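Chapter 6
Wax, Wick and Scent Load

After reading this chapter you should be able to explain how wax holds fragrance oil, work out a scent load by weight, and tell cold throw from hot throw.

Kam-wah Cheng poured her first batch for the Darum shop in July and had to melt it all down again. The candles smelled strong on the shelf and weak when lit. Her oil was fine. She had used a wick too small for the jar, so the melt pool never reached the glass. Most scent complaints start with the wick, and we will look there first.
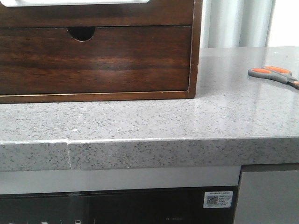

6.1 Scent Load

Scent load is the weight of fragrance oil given as a percentage of the weight of wax. A batch made with 864 grams of wax at a load of 6 percent needs nearly 52 grams of oil. Always weigh the oil. Oils differ in density, and a measuring spoon will give a different load with each one.

Cold throw is the scent of an unlit candle. Hot throw is the scent given off while it burns. The two are tested separately, and a good result in one does not predict the other.

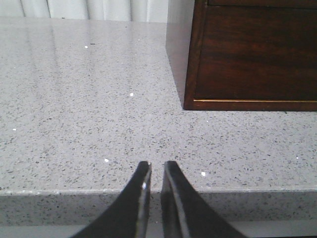
KEY TERMS
scent load, cold throw, hot throw, melt pool, cure time

6.2 Cure Time

Freshly poured wax keeps changing as it sets. Tien-fu Man's method, used in the exercises for this chapter, is to burn one test candle after 2 days and another after two weeks, and to keep notes on both.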